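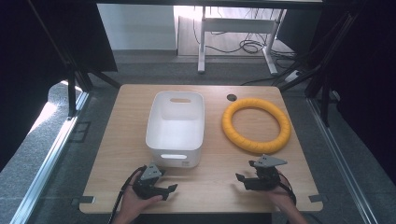

gearpile: Wait for the second batch. The Brunley grippers are fine but the kit ships with cables that are way too short, and I'd ask for a discount before I'd pay full price again.

hasetska_fan: Disagree!! We've had a Brunley pair for 7 months and I love them (ok, the manual is terrible). You hold one in each hand, do the job, and the arm policy learns from that. I record 20 runs before lunch, easy. Bins, rings, whatever's lying around.

torque_allach: 20 runs of what though? Anything soft and chunky is easy mode. Try it with a thin bag.

hasetska_fan: Fair, haven't tried bags. I'm still on putting stuff in a bin lol

gearpile: My wrists hurt after 35 minutes. Nothing in the review mentioned that.

wobblebench: Same, left one especially. I rented the Sepúlveda set in August and it felt lighter to me, but support took forever to answer. Does the Brunley rental include the mounting plates or is that extra?

torque_allach: Included when I asked. Cables too, short ones.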